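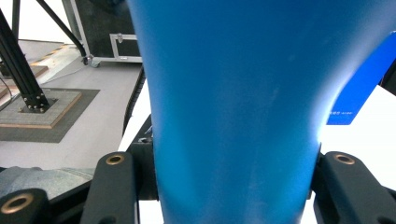 Unit 2: Recording demonstrations with the hand-held gripper

Read this before your first lab slot. You need the login for the Fledach workstation and the task card for your group. Ailsa Munro runs the September labs and Fergus Geddes marks the logs.

## Two ways to show a task

In **remote control**, you sit at the console and drive the arm with the Makier controller. The arm's own joint readings are saved, so every motion in the recording is one the arm can make. It is slow, and you feel very little of the contact.

In **demonstration by hand**, you hold the gripper tool and do the task yourself. It is faster and feels more natural. The catch is that your wrist can reach poses the arm can't, and those recordings get thrown out at the replay check.

## Before you record

1. Open and close the fingers fully, twice. The software takes its width limits from this.
2. Check that both fingertips show in the camera preview.
3. Start with the fingers open and clear of the object.
4. Say the task name out loud, then press record.

## While you record

- Move at a steady pace. Fast turns blur the picture and the tracker loses its position.
- Close on the object in one motion. If you miss, stop and mark the episode "failed". Don't delete it.
- On flared objects, grip the narrow part. The wide part tends to slide out of the fingers.

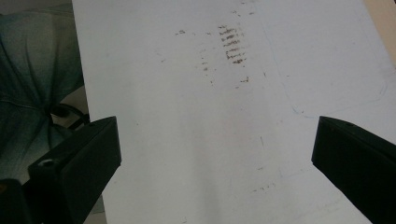 - Hold still for a moment at the end, with the fingers open, before you stop the recording.

## What to hand in

Last year's class collected 768 episodes. After the replay check, 231 were dropped, most of them for lost tracking. Your group's log should list each episode number, the person holding the tool, the result, and the reason if it failed.

Train on the hand-held set first and then on the remote control set, with the same settings for both. Groups of two may split the recording but must each write their own comparison (one page).

Questions about the console go to Beathag Semple. For the replay script, see the Planness folder on the course drive.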